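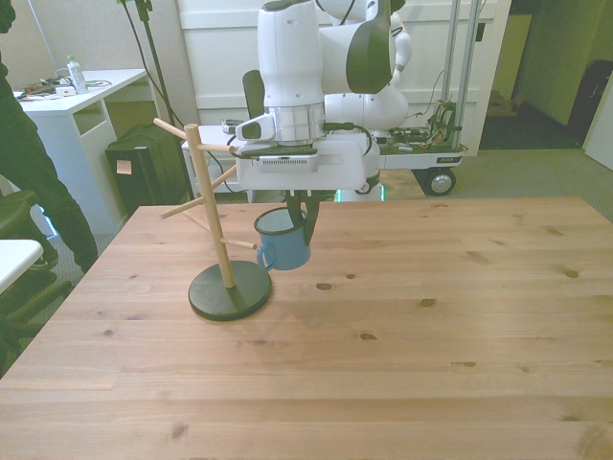 Graham asked which of the two grippers I'd keep if I could only keep one, and I've changed my mind twice since breakfast. The Kistetti fingers are slow, but they'll take a thin edge. With the blue enamel mug they hold by the rim just fine, handle pointing at the mug tree, and that's the grip I want for hanging. My trouble is the cameras!

> On a July evening Graham Pilkington wrote:
> 26 tries with the Durán fingers and 6 drops, all on enamel. Are you running off the wrist camera or the outside one? I'd trust the wrist.

Well, I wanted to trust it too (closer is better, right?), but look at what it gets when the mug is off to one side:

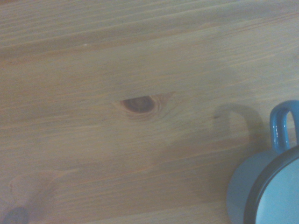 *Wrist camera: one big knot, lots of pine, and a corner of mug.*

My detector loves that knot. It scored it 244 on a scale where anything over 200 counts as a rim, so I've got some work to do there. Oskari Pesonen thinks I should mask out the table color, and I might try it tonight.

The outside camera is a lot calmer:

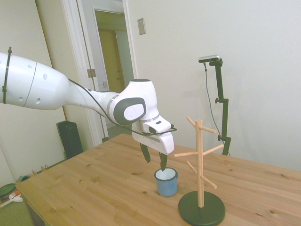
*Side view: fingers slightly open, the right one just above the rim.*

So I'm leaning toward the outside view for the approach and the wrist for the last little bit. Has anybody done the handoff between two cameras on the Adport controller? Mine pauses for about a second and I can't find the setting.

Nicanor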